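# Wenn die Werkstatt im Ort schließt

Die Gemeinde Dremari verfügt noch über zwei freie Kraftfahrzeugwerkstätten. Zur Zeit der letzten Verwaltungsreform waren es vier. Für eine Flächengemeinde, in der der Bus nach 18 Uhr nicht mehr verkehrt, ist dieser Rückgang von erheblicher Bedeutung. Wer sein Fahrzeug zur Hauptuntersuchung vorbereiten lassen muss, plant inzwischen einen halben Arbeitstag ein, häufig auch eine Mitfahrgelegenheit für den Rückweg.

Die Handwerksförderung des Kreises Grandora hat im Frühjahr die Inhaberinnen und Inhaber kleiner Kfz-Betriebe schriftlich befragt. 159 Fragebögen kamen ausgefüllt zurück. Die Auswertung zeigt ein Bild, das den Fachleuten in der Verwaltung in Teilen bekannt war: Die Auftragslage wird überwiegend als gut bezeichnet, die Nachfolge dagegen als ungeklärt. Mehrere Betriebe gaben an, Neukunden bereits abzuweisen.

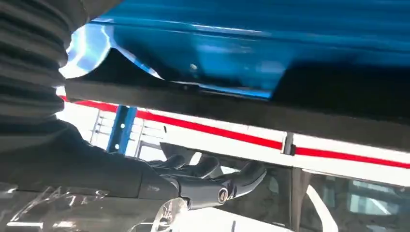
Besonders deutlich fallen die Antworten zum Investitionsbedarf aus. Diagnosegeräte, Herstellerzugänge und Schulungen für Hochvoltsysteme belasten einen Betrieb mit drei Beschäftigten verhältnismäßig stärker als eine Vertragswerkstatt. Hinzu kommen Auflagen zur Lagerung von Altöl und Batterien, die bei einem Inhaberwechsel neu geprüft werden. Die Werkstatt Dumitrescu, seit den siebziger Jahren am Ortsausgang ansässig, hat aus diesem Grund die Übergabe zweimal verschoben.

Der Kreis hat darauf mit einem Übergabeprogramm reagiert. Es sieht vor, dass Inhaber und Nachfolger den Betrieb zwölf Monate lang gemeinsam führen. In dieser Zeit übernimmt der Kreis einen Teil der Lohnkosten sowie die Gebühren der Meisterprüfung. Voraussetzung ist eine Bewertung des Betriebsvermögens durch einen unabhängigen Gutachter. Gerade dieser Punkt führt regelmäßig zu Verzögerungen — Werkzeug, Hebebühnen und Kundenstamm werden von beiden Seiten sehr unterschiedlich eingeschätzt.

Einen anderen Weg geht die Genossenschaft Ovis. Sie erwirbt die Räume schließender Betriebe und verpachtet sie an junge Meisterinnen und Meister, die das Gebäude nicht selbst finanzieren können. Der Pachtzins richtet sich in den ersten Jahren nach dem Umsatz. Buchhaltung und Teileeinkauf werden zentral erledigt.

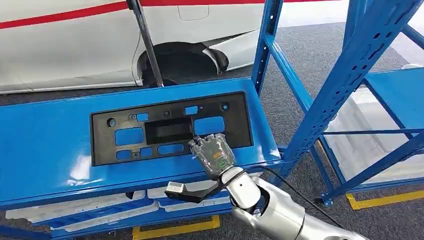 Alina Ciobanu hält die Pachtlösung für unvollständig. Solange die Ausbildungsklassen an der Berufsschule weiter zusammengelegt würden, fehle den Betrieben der Nachwuchs, gleichgültig, wem die Halle gehöre. Ein Auszubildender aus Dremari sei an Schultagen etwa vier Stunden unterwegs. »Davon steht in keinem Förderbescheid etwas«, so Ciobanu.

Die Kreisverwaltung hat angekündigt, die Frage der Schulstandorte im Dezember gemeinsam mit den Innungen zu beraten. Geprüft wird unter anderem Blockunterricht mit Unterbringung im Wohnheim. Anträge auf Aufnahme in das Übergabeprogramm nimmt die Handwerksförderung bis dahin weiter entgegen.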